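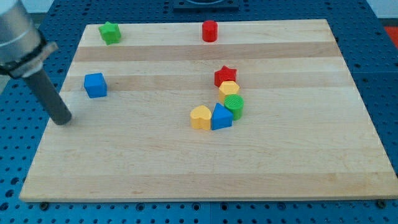 Fri 15 August

The strata newsletter has announced that our building will be getting a sourdough club, and I would like it recorded that I moved here for the parking.

I gave up on sourdough last winter, after 157 days of feeding a jar of flour and water with more care than I give my superannuation. I'd called it Hallgrímsson. It smelt like nail polish and rose about as much as the Orerel footy side does in a final. Þórey Stougaard from upstairs, who bakes a loaf every Sunday that you can hear crackling through the floor, told me it wanted warmth. I put it on top of the hot water system. It wanted less warmth.

Since then I've bought my bread from the bakery on Dronport Street, where a decent rye is dearer than it was at Easter and the queue has opinions about hydration. You stand there in your thongs at seven in the morning and learn what a bloke thinks of spelt.

Anyway, first meeting is in September, bring your own jar. I've said I'll come for the first one. Þórey has already left 600 grams of flour at my door, no note.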